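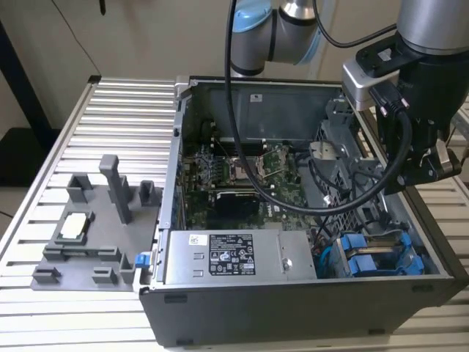 Shared Workshop in Chiba Puts Two Robot Arms to Work on Old Desktops

9 Aug 2025

A members' workshop in Chiba is building a robot cell that takes used desktop computers apart and puts them back together. The project is called Gistik. It has been running since June on a slatted aluminum table at the back of the shop, and its members say it should be able to handle a full drive swap without help before the end of the year.

The build is led by Masanobu Morikawa, a retired machine tool fitter who joined the workshop to fix a lathe and stayed on. He said the group picked desktops for a simple reason: offices give them away.

"We have a shelf full of them," Morikawa said. "If we break one, we take down the next one. You can't learn this on a machine you are afraid of."

The cell has two arms. The computer lies on its side with the panel off, and a gray 3D-printed tray next to it gives the arms known places to put parts down. The processor has its own square pocket in the tray. Morikawa has drawn most of the holders himself and is now on version 137 of the tray, counting every small change to a post or a slot. Each full print takes him a night and part of the next morning.

Software for the cell is a package called Prokolex, written by members and shared with a second workshop that wants to copy the setup. The gripper fingers came from Stollach, a small parts shop that sold the group a used set at a discount. Morikawa has bought spares.

Processors have been the slow part. The lever on the socket has to be lifted before the chip can come out, and the chip has to go back in the right way around without touching the pins at an angle. The group logged 193 tries at seating a processor in June and July, and 185 of them ended with the chip flat in the socket. The other eight were stopped by hand.

Drives are easier in some ways and harder in others. The carriers in the Dell machines are plastic with blue release tabs, and both tabs need to be squeezed before the carrier will slide. The space between them is tight for a pair of fingers.
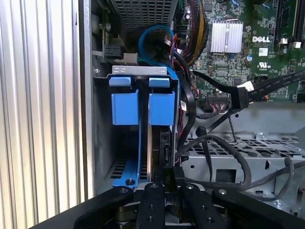
Cables are the other problem. They sit a little differently in every case, and a SATA cable that hangs over the bay can catch on a finger on the way in. For now a member checks the cables before each run and moves any that are in the way. Morikawa would like the wrist camera to do that check, and two members are working on it - one on the pictures, one on the motion.

The group pays for the project out of workshop dues and a small parts fund. Computers that still work after practice are cleaned up and offered to members first.

Gistik meets in the evening, and visitors can watch from behind the line on the floor. The tray drawings will be posted on the workshop's page once version 138 has been printed and tried.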